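Zokcombe workshop build group – notes from the May meeting

Present: Vira Antoniuk, Demetrius Crenshaw, Pylyp Hutsuliak, and me (Orysia Hrytsenko) typing. Illia Didenko sent apologies.

We started with the hand-held grippers, which took up most of the evening! Demetrius wants longer slots in the yellow fingers, Pylyp says leave them alone until we've done more folding. We went back and forth – in the end Vira will print 2 test pairs and bring them next time.
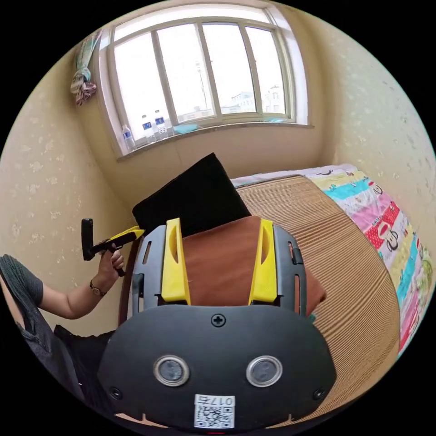 Gripper at the brown cloth, second one over by the black pillow.

Screws: we have 173 left, so no order this month. Pylyp still has the Ilthorpe box and will bring it back.

Spending on filament was $59, agreed by everyone. Illia to sort the shared folder (I'll nag him).

Next meeting at 5, same place.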